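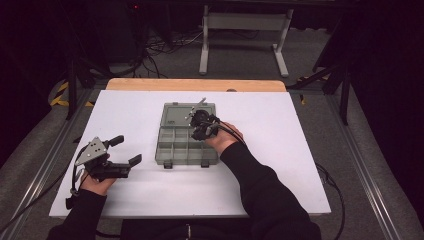 Rain before breakfast and then off and on until lunch, so the garden was out. I decided to get the sewing and button things sorted instead, which I have been putting off since we moved to Skondendale. Mum's button jars have been sitting in the hall cupboard all that time, next to the paint tins.

I bought the organizer box in Brellusby last week for $3 off the clearance table. It is grey, see-through, with a lid and a lot of little compartments. I had thought of getting two but there was only the one, and in any case I don't know yet how much will fit.

Started at the table at half past nine. I tipped the first jar out onto an old tea towel and went through it by colour, then gave that up and went by size. Colour looks nicer but when I want a shirt button I want a shirt button, and near enough to white is usually good enough. The big coat buttons are too thick for the shallow compartments, so those have gone back in a jar by themselves. Two of the green ones are from the coat Mum wore to my graduation. I put those in an envelope and wrote on it.

Found in the jars, apart from buttons: a suspender clip, a key that doesn't fit anything in this house, a thimble with a hole worn through it, a Stöcker needle packet with one needle left and that one rusted, and a raffle ticket, number 1378, pink. No idea what the raffle was. I threw out the needle and kept the ticket for some reason.

Svenja Meinecke phoned at ten thirty about the quilt backing. She has measured again and we need 60 inches more than we thought, because the first measurement left out the border. She can get the same cotton in Ledach if she goes before the end of the month. I said I would pay half. She also said Malte Janssen has had his knee done and is home, walking with a stick and cross about it. I should take over some soup. He doesn't like barley so it will have to be the pea.

Back to the box after tea. I wanted to see whether the lid would sit down properly over the snap fasteners, which are on cards and stick up a bit. I ended up taking the cards out and trimming them with the kitchen scissors. That did for most of them. The rest can live in the tin with the bias tape.
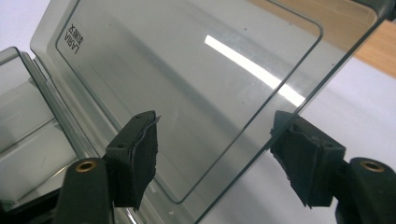 The grey plastic. LARIA X and two Chinese characters printed near the corner.

I had a look for LARIA X when I sat down with my sandwich, in case I want a second box to match, but I didn't get far. I can't read the characters. Ovidiu Radu next door has a daughter-in-law who might be able to, and I will ask when I see him about the fence. If not, any box of a similar size will do. They don't have to match inside a cupboard.

I want labels on it as well. Masking tape is the easy way but it goes yellow and leaves a mark behind, and I would rather not spoil the plastic in the first month. I tried a slip of paper in the bottom of one compartment with the buttons on top of it, and of course then you can't read the paper. For now I have drawn the compartments out on an index card with what goes in each. The card is in the drawer with the pinking shears.

The afternoon was errands. Post office, then the library, where the hold I had been waiting on was finally in. Mwende Mbwambo was at the desk and said there are still people behind me for it, so I have to be quick. Read the first chapter when I got home. It is set in 1685 and so far everyone is on a boat and has a fever. I'll give it another chapter.

The hydro bill came, $60 less than the last one. I suppose that is the new seal on the back door. Torben Albers said it would make a difference when he put it in and I didn't believe him. I ought to tell him.

Supper was eggs on toast, and the last of the tomatoes off the windowsill. They never did colour up right -- October is too late for them, whatever the packet said.

Still to do: the third jar, all the zippers, and the thread, which is a bigger job. The spools won't go in with the buttons, they need something deeper. There is a cookie tin in the basement that might do if it hasn't rusted. I also have to sew the actual button back on my grey cardigan, which was the thing that sent me looking for the jars to begin with. It is on the back of the chair and I didn't get to it.

Bed at ten. Still raining. Peas are in to soak for Malte's soup.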